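Cables in September

In September I finally decided to put order in my cables. For three years they lived in one drawer, and every time I needed the charger I pulled out the whole family.

I bought a pack of 12 fabric ties from Gernby and began with the power strips, as they are the worst. I was always winding the cable hard around the strip itself, and my old one broke just where the cable goes in. Now I make wide loops beside it and close them with one tie — not too tight. It takes more place in the drawer, but I can live with this.

The white one has four sockets and stays near my desk, so I left its cable longer than the others.

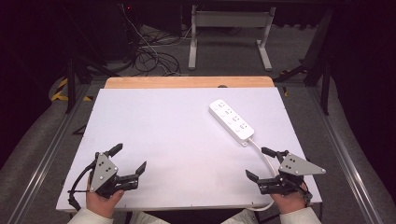 Darcy Ashby wrote to me that loops should follow the way the cable already wants to bend, otherwise it twists again by the evening. I tried it with the lamp cable and it lies much flatter. The drawer now closes. The box of old phone chargers I will do next month.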